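How to clean an old beige telephone without making damage

My aunt gave me her landline phone in November and it was in a sad condition. The color should be cream, but it was more like tea. I have cleaned 5 of such phones now, and I want to write down the method that works for me.

What you need: lukewarm water, a little dish soap, two soft cloths, cotton swabs, an old toothbrush with soft hair and a bowl. I buy the swabs at Toom, in the box of 503 pieces. Please do not use acetone or strong kitchen spray, it can make the plastic dull forever.

Step 1. Unplug the phone from the wall. Never clean it when it is connected.

Step 2. Choose a flat and smooth place to work. A stone top is fine, but put a towel under the phone when you turn it over, otherwise the feet and the stone can both get scratches.

Step 3. Wipe the body with a damp cloth. Damp, not wet! I squeeze the cloth until no more drops come out. Go from top to bottom and finish with the dry cloth.

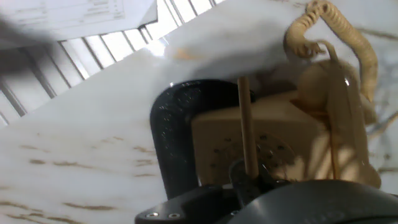 Step 4. Now the dial area, and for this you need patience. Dip a cotton swab in the soap water, press it on the rim of the bowl, and turn it gently in every small hole. Change the swab when it gets brown. Do not push hard – dirt that goes inside is difficult to bring out again.

Step 5. The handset. Most of the grease sits where the hand holds it and near the mouth. Use the toothbrush for the mouthpiece, but hold the handset with the holes looking down, so the water can not run in.

Step 6. The coiled cord. Stretch a short piece between your fingers, wipe it, let it go, take the next piece. If the cord is twisted, let the handset hang freely and it will turn itself back.

Step 7. Let everything dry for 90 minutes before you plug it in. I leave mine overnight when I am not in a hurry.

If the plastic is still yellow after this, it is from age and soap will not help. Some people use peroxide cream. I tried it one time and got spots – so I prefer the yellow.

Kristof De Bruijn, 8 Dec 2021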